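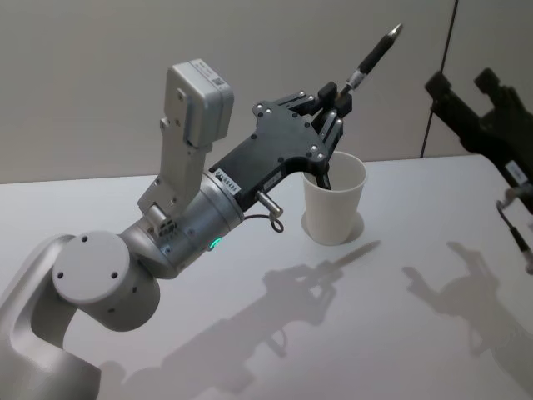

Figure 3. Black pen and white paper cup on a pale gray tabletop.

One respondent at the Wedmont site wrote that the supply shelf was the only part of the office she missed after the move to shared desks, and that she had begun keeping her own pens in her coat. Similar remarks appeared in the open comments from all three sites, and they form the starting point for this section.

4.2 Small supplies and the use of shared desks

The survey described in Section 3 asked staff to rate 40 features of their workplace. Most of these concerned space, light, noise and temperature. A short block of items, added after the pilot round, dealt with small supplies: pens, paper, cups, tape, staplers and the like. We had expected this block to show little variation between sites. The responses did not bear this out, and the block was the second strongest predictor of overall satisfaction after noise.

A total of 827 completed forms were returned. The Tavov and Turunen offices had moved to unassigned seating before the study began, while Wedmont changed over in May, between the first and second rounds. Wedmont therefore allows a limited comparison of the same staff before and after the change. Forms that could not be matched across rounds were kept in the pooled analysis but left out of the comparison.

Respondents who agreed with the statement "I can find what I need to write with when I sit down" also reported shorter settling times at the start of the day. Settling time was self-reported and should be read with care. People who arrive early tend to find both a better desk and a fuller cup of pens, and the survey has no means of separating the two. Arrival time was recorded only in broad bands, and entering it in the model reduced the size of the association without removing it.

The three sites handled supplies in different ways. At Tavov, each desk had a fixed set of items, checked by cleaning staff in the evening. At Turunen, supplies were held in a central cabinet on each floor. Wedmont used a mixed system in which common items stood on the desks and everything else was kept in the print room. Satisfaction with supplies was highest at Tavov and lowest at Wedmont in the second round, although the Wedmont figures may reflect the recent change as much as the arrangement itself.

The open comments help to explain the pattern. Staff seldom complained that an item was missing from the building. They complained that they did not know where it would be on a given day, or that looking for it meant crossing a floor where others were working. Several described small private stores in lockers, bags and drawers. Earlier work on the Niltero workplace scale treats such stores as a sign of attachment to place. Our material suggests a plainer reading — people were avoiding a walk. The two readings are compatible, and the survey was not designed to choose between them.

Private stores also have a cost for the organization. Purchasing records from Turunen show that roughly 300 pens were issued per floor in the half year before the first round. Comments from the same floors described the cabinets as usually empty. We have no record of where the pens went, and no attempt was made to inspect lockers or personal belongings. Managers at the site responded by limiting each request, a measure that several respondents mentioned as a reason for taking more than they needed when stock was available.

Two limits should be noted. First, the supply items were worded in terms of writing tools and paper, and staff who work almost entirely on screen may have skipped them. The block was left blank on 80 forms, most of them from technical departments. Second, the study covers office staff only. Reception and mailroom employees keep assigned places at all three sites, and their answers, where given, were close to the ceiling of the scale.

The results do not support a return to assigned desks on the basis of supplies alone. They do indicate that the placing of ordinary items deserves a line in the planning documents for shared offices, where at present it is usually left to the week of the move. Section 4.3 turns to personal storage and the distance between lockers and desks.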